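Home | Guides | Tools | Workshop | Contact

How to Touch Up Worn Paint on Sheet Metal Bins and Trays

By Uwe Weidemann
March 27, 2019
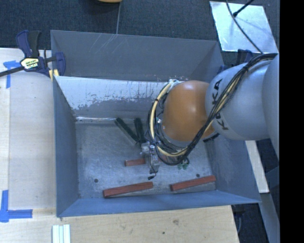

Scuffs and cloudy wear on the floor of a metal bin.

Painted sheet metal wears fastest on the floor and along the bends. If the metal is still sound, you can repaint it in a weekend. These steps work for parts bins, drip trays, tool chest drawers and wheelbarrow pans.

What you need

Degreaser and clean rags
A plastic scraper and a stiff nylon brush
Sandpaper in a coarse, a medium and a fine grit
Metal primer
Enamel in a matching color
Masking tape
Gloves, and a mask rated for paint fumes

Step 1. Empty it and look it over

Take everything out and brush off the loose dirt. Press on the floor and the corners with your thumb. If the metal flexes or you see pinholes of rust, paint won't fix it and you need a patch first. Drilled holes are fine. Tape over them from underneath so paint doesn't run through.

Step 2. Degrease

Wipe every surface with degreaser, change rags, and wipe again. Do this before sanding. Sanding over oil pushes it into the scratches and the primer will lift later.

Step 3. Scrape and sand

Scrape off any paint that is already loose. Start with the coarse paper on bare or rusty spots, then go over the whole panel with the medium. Feather the edges of the old paint until you can't feel a step with your fingertip. Finish with the fine paper. Don't use anything higher than that - I tried 3000 grit once and the primer had nothing to hold on to.

If the bin is old and you don't know what paint is on it, test for lead before you sand.

Step 4. Prime

Put on two thin coats. Let the first dry for as long as the can says, and longer if your shop is cold. I did a set of trays in an unheated garage in November and the primer was still soft the next morning.

Step 5. Paint

Do the bends and seams first with a small brush, then the flat areas with a foam roller. Three thin coats hold up better than one thick one. Leave it empty for nine days before you put anything heavy in it. Light items can go back sooner.

If you drag parts across the floor of the bin a lot, cut a rubber mat to size. It comes out for cleaning and the paint underneath lasts much longer.

Comments (3)

Igor Malinowski
Does this work over powder coat? I have some drawers with chips down to the metal.

Uwe Weidemann
Yes, but sand the powder coat until all the shine is gone. Primer slides right off it otherwise.

Yichen Liao
I skipped the degreaser on a drip tray and had to redo the whole thing. Good tip about the tape too.

Related guides

Patching Small Rust Holes in Sheet Metal
How to Straighten a Bent Drawer Slide
Choosing a Primer for Bare Steel
Cleaning Foam Rollers So You Can Use Them Again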